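Pundance Extends Reusable Tableware Loans to All Neighborhood Halls

2018-04-17

The Pundance town council has approved an extension of its tableware loan program, which allows residents to borrow plates, cups and cutlery for private and community events at no charge. The program opened in February at the Elach branch library and will now be offered at five neighborhood halls.

Under the new rules, a household may borrow place settings for up to 30 guests and keep them for eight days. Items must be returned clean and dry. A replacement fee applies only to pieces that are lost or broken – ordinary scuffs and surface wear are accepted.
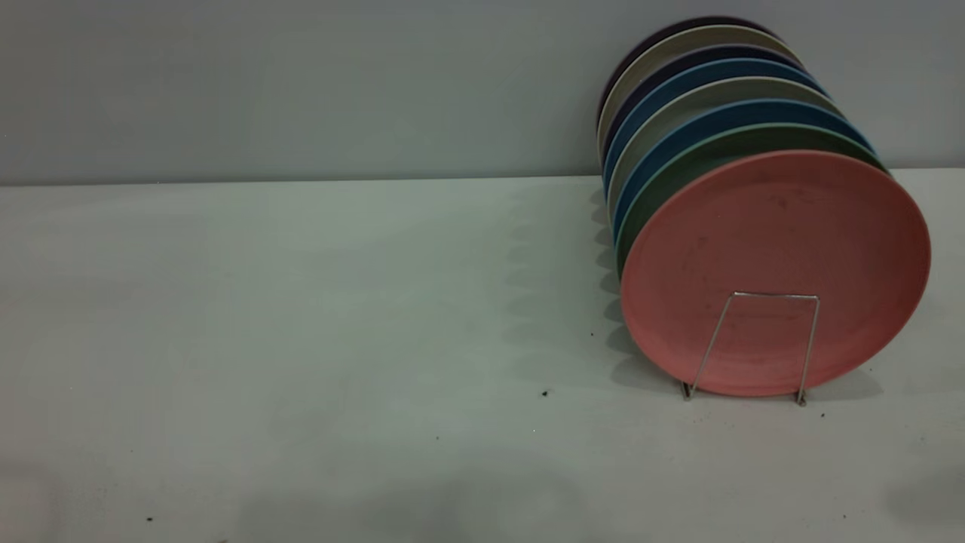
Demand and Costs

The council reported that 3961 pieces were lent during the trial period, most of them for birthday parties, school events and family meals. The trial was paid for from the existing waste reduction budget, and no increase in local fees is planned.

Bookings may be made in person or by telephone. Requests for weekend dates should be submitted at least five days in advance. Groups that need more settings than the household limit may apply in writing to the council's waste office, which will decide each case according to the stock on hand.

Plates are supplied in one round style, so that sets from different halls can be combined for larger events. Table linen and serving dishes are not included at this stage.

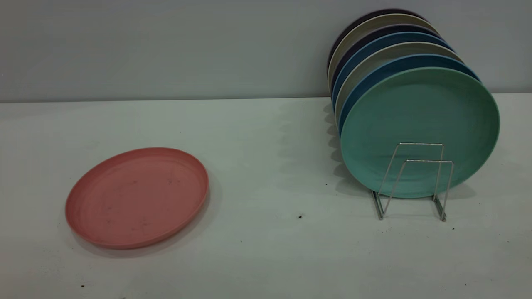 The Yimer Residents' Association welcomed the decision but asked that return hours be extended into the evening, noting that many borrowers work until after the halls close. The council said it would review opening times once all the halls have joined the program.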